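Skarnano arm kit – club review
5 August 2024

Bought 2 of these for our after school robotics club. Short version: good arm, awful manual. Long version, typed between sessions so sorry.

Build took us 5 meetings. Servos fine, screws fine, wiring diagram wrong on one page. Kids worked it out before I did.
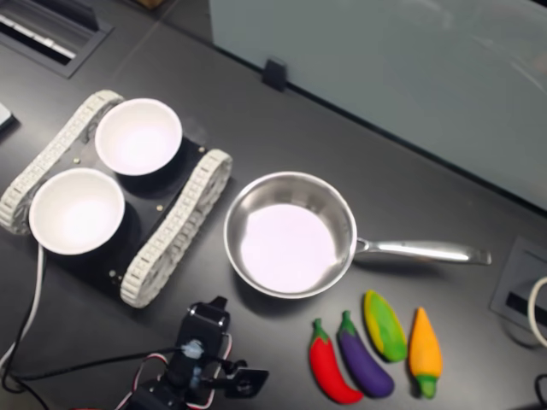
Grip is the best part. Soft toy veg is our standard job – pick it up, put it in the pan, next kid's turn. Kids who never touched the coding side are now arguing about wrist angles. Didnt expect that from a kit at this price. Stitix software is slow to load on the old laptops but the slider view is easy to learn.

Gripes. Servo cables loop out a long way and I'd want clips in the box. Eggplant is the hard one, fat and slippery, took my group ages to get a program they liked.
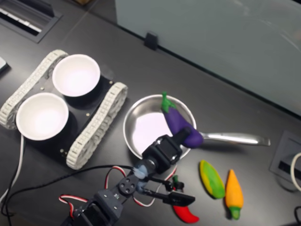

Peppers are easier if you come in low. Corn is somewhere in between. We want to add the tracked base to the routine by October, seperate kit, will review that too if I get time.

Would I buy again – yes. Four stars. Fix the manual.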